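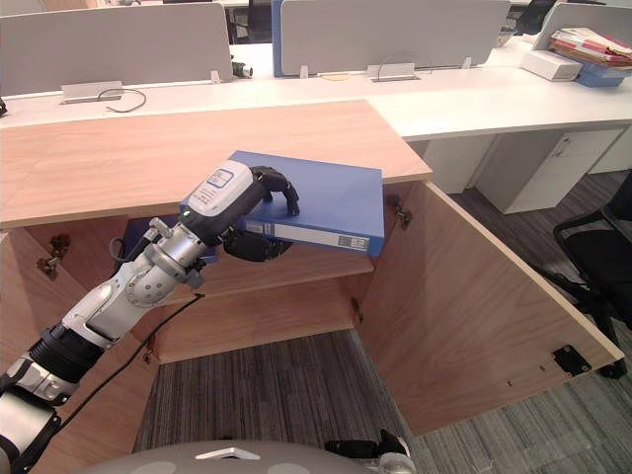
Keeping Household Papers in Order

Posted 11 December 2019

Most homes collect paper faster than they get rid of it. The fix is dull but it works: one place for everything, a few broad groups, and a short session twice a year to clear out what has expired. I do mine in August and again just before the holidays.

Sorting the pile

Clear a bed or a large table and put every piece of paper in the house on it. Include the kitchen drawer, the glove compartment and the bag by the door. Don't read anything yet. Make four stacks: keep for good, keep for a while, deal with this week, throw away. Envelopes, inserts and duplicate copies go straight in the recycling unless they show an account number.

The "keep for good" stack is smaller than people expect. Birth and marriage certificates, house deeds, wills, adoption papers and military records belong there. So do vaccination records. Put these in a fire-resistant box and tell one other person where the key is.

Binders or folders

Hanging folders are quicker to file into. Ring binders are better for anything you need to carry to an appointment or read in date order, such as medical bills or car repairs. I use both. A standard sheet of paper punched with three holes will tear out within a year if it gets handled a lot, so put reinforcement rings on the pages you turn to most, or use sheet protectors.

Don't overfill a binder. Once the rings stop meeting cleanly the pages catch and the whole thing becomes a nuisance. Start a second one and write the years on the spine. A Pistex two-inch binder of mine has lasted through three moves, mainly because I stopped stuffing it.

Store binders upright with the spine facing out. If the shelf is too low for that, lay them flat and alternate the spines left and right so the stack stays level. Three high is plenty.

Labels

Use plain words you would think of in a hurry. "Car" is better than "Transportation." Write in pencil for the first month, then go over it in ink once you know the groups are right. Old sticky labels come off with a hair dryer on low – lift one corner with a fingernail and pull slowly. Any gum left behind will usually rub away with a little cooking oil on a paper towel. Wipe with dish soap afterward.

How long to keep things

Utility bills: one year, or until the next one shows your payment.
Pay stubs: until they match your yearly tax form.
Tax returns and receipts: seven years is a safe habit.
Appliance manuals: as long as you own the appliance. Staple the receipt inside the cover.
Warranties: until they run out. Write the end date on the front.

Damp and dust

Paper should stay out of basements and away from outside walls. If you have no choice, keep it at least a few inches off the floor. A room that holds below 60 percent humidity is fine for ordinary records. For a cabinet that smells musty, leave the doors open for a day, wipe the inside with a barely damp cloth, dry it, and set an open box of baking soda in the back. Change it every couple of months.

Getting rid of the rest

Shred anything with a Social Security number, a signature or a full account number. Small home shredders overheat, so feed them a few sheets at a time and let them rest. My last big clear-out came to 597 sheets, which I did over three evenings. Shredded paper often isn't accepted in curbside bins, so check first. It makes decent packing material, and plain uncoated paper can go in the compost.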